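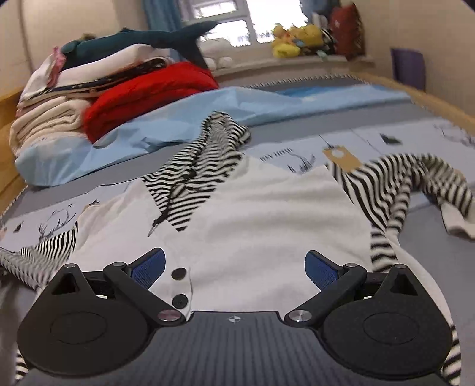
Do handheld gripper demos carry over to a real arm for folding clothes?
Posted in Robot Learning, October

I've been reading up on teaching robots from handheld gripper demonstrations, where a person does the chore with the gripper in their own hand and the policy learns from the recordings. I'm hooked! My project is folding baby clothes, the small hooded kind with long sleeves. So far I have 140 demos, all on one bed, and the policy gets the sleeves right on my test arm but makes a mess of the hood nearly every time. Do I need a lot more demos, or different ones? And does the background matter? My bed has a printed duvet and there's usually laundry and toys piled behind whatever I'm folding.

Abdelilah Shawky

Hammad Malik
Different ones, I'd say, and what a fun garment to pick! We went through almost exactly this at Pladstead with small tops. Our first set was 625 demos in one room and the policy was great in that room and lost everywhere else. Then we recorded 80 more spread over other people's beds, tables and couches, trained on both sets together, and success in rooms it had never been in went from hopeless to pretty decent. I was grinning all afternoon.

So leave the clutter alone. Keep the printed duvet for some demos and swap it for a plain one in others, move the pile, open the curtain, record at night too.

The hood is its own problem. A sleeve is a long simple shape and there are lots of okay places to grab it. A crumpled hood looks different every time, and if it's striped the folds are really hard to read. What helped us was splitting the task into 2 stages: flatten first (hood pulled straight, drawstring out of the way), then fold. Label where one ends and the other starts. Also start a good share of your demos from a bad state, hood twisted, one sleeve under the body, because that's where the policy will find itself after its first mistake.

Last thing, check your finger speed. I was folding much faster than our arm could move and had to redo a bunch.

Tuken
get softer finger pads, fixed it for me. snaps and tags used to catch on mine all the time

Cotetti
Agree with Hammad on the bad starting states, that was the biggest jump for me too. One small add: press down with both fingers and smooth outward before you pinch. Thin cotton on a duvet sinks when you push on it, so if you only practiced on a hard table the height will be off. I haven't tried the two-stage labels yet but I'm going to now. Please post how the hood goes!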